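7th December
Vendero handheld gripper kit, trial unit, second notebook entry

Kit is still ours until they ask for it back, so carrying on. Two handhelds, a box of spare pads, a calibration card, a login for the Zunus upload service and a quick start guide that is quick mainly in the sense that it ends early. Page 4 says to see page 9. There are eight pages.

Charged both units overnight. Left one came up fine. Right one wanted a firmware update, then wanted it again, then accepted that it had already had it. Lost 25 minutes to that and drank the coffee meant for later.

Calibration: the software wants you to open and close the fingers slowly in front of the card until the bar fills. "Slowly" is slower than you think. Alvar got it on his first go and has been unbearable since. My trick, for whoever picks this up next – rest your elbow on the bench and stop looking at the bar.

Task for today was the bathroom set on the small round table: toothbrush, toothpaste, mug, coaster. Reset to a new layout between takes. We recorded 276 takes before lunch and the service threw out 17 of them. Reasons given were "tracking lost" for most and "unknown" for the rest. I looked at a few of the unknowns and they seem fine to me, but I am only the person who was there.

Notes on the hardware while I remember:

Trigger spring is too stiff. Fine for an hour, then you start to feel it in the thumb. Hägglund's old unit was softer and we complained about that too, so make of this what you will.

Pads are good. The orange stuff grips thin things better than the gray foam we had in March. Toothbrush handle is the hard one, as it wants to roll away just as you close on it. Come straight down with the fingers wide and close late. If you come in at an angle you end up chasing it across the table.

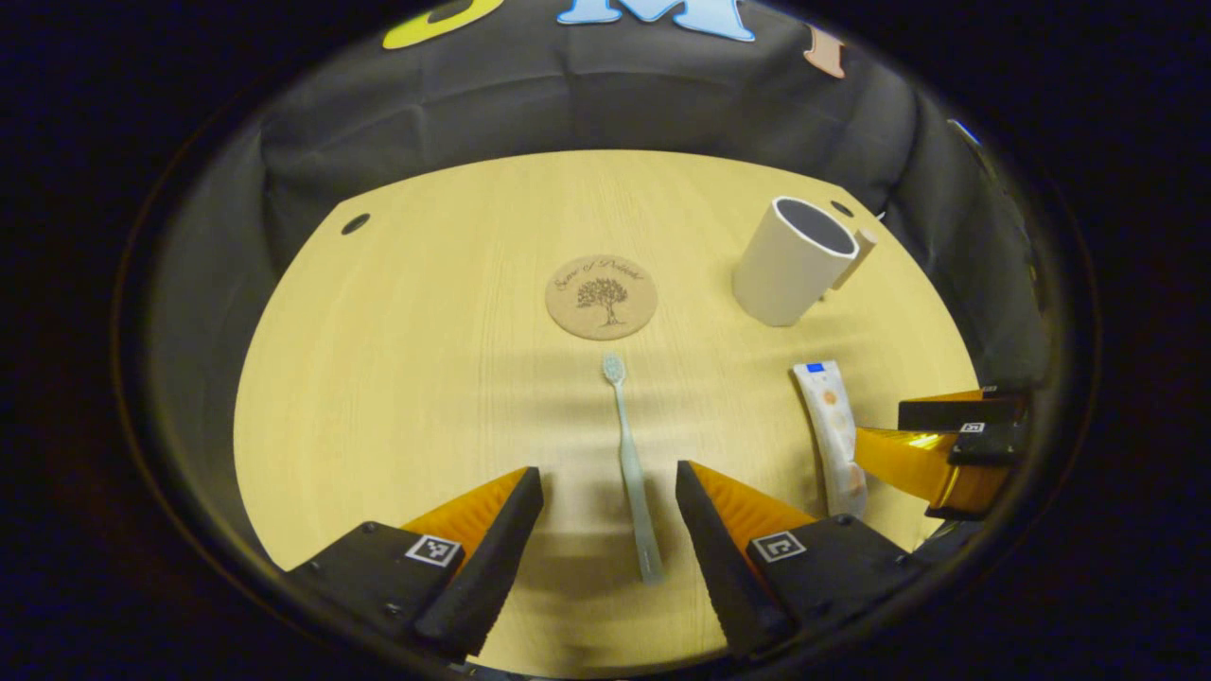
Wide lens is worth having. I was against it on the Cernley order and I was wrong, please don't show Alvar this page. With both hands working you want to know where the other one is, and the narrow lens never told you.

Upload: 571 files queued counting yesterday's. Progress display goes to 99 and then sits there thinking about its life. Left it running.

Price came through from Vendero. The kit is reasonable, the yearly service fee is less so, and the spare pads are priced like jewelry. Asked if we can buy the hardware and skip the service. Reply was very friendly and did not contain an answer.

To do:
Ask again about the service, in shorter words
Re-check the unknowns against the raw files
Softer spring, if they make one (Söderlund to email)
Label the chargers, they are not the same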